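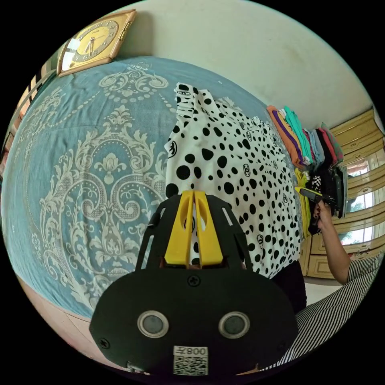 Survivor Benefits Portal -- Case 622
Status: Resolved
Category: Bereavement claims, unmarried partners
Opened by: Glenys Mottram, Family Services Desk
Assigned to: Stuart Horrocks, Applications Support

Issue reported
Claimants who select "engaged" or "domestic partner" on the relationship page cannot proceed to the documents page. The portal returns error 140, "Spouse record required," and the draft is discarded. Two claimants have contacted the desk by telephone. Both were advised to keep their papers and wait for a call back.

Entry 1, S. Horrocks
Error reproduced in the Gindo test environment. Claims entered as "spouse" or "child" are accepted. The fault does not depend on the browser used.

Entry 2, S. Horrocks
Cause traced to the November update of the Woltov form module. The update restored an older rule that requires a marriage certificate number for every adult claimant. The rule had been removed when the fund's terms were widened to include partners.

Entry 3, G. Mottram
Please note that 29 drafts are affected. Several claimants have had to write their statement of shared residence a second time, and one has asked whether the error means that her claim was refused. The desk requests that the wording of the message be changed as well.

Entry 4, Wenche Midtbø, Claims Policy
Confirmed that no certificate number is required from partners. A joint lease, a shared account or two sworn statements will be accepted. The filing deadline is extended for all affected claimants -- no request is needed.

Entry 5, S. Horrocks
Rule disabled and message text replaced. Drafts recovered from the overnight backup, except one, which the desk will re-enter with the claimant by telephone.

Closing note
Fix tested by the desk and approved by W. Midtbø. Letters to affected claimants have been sent. Case closed.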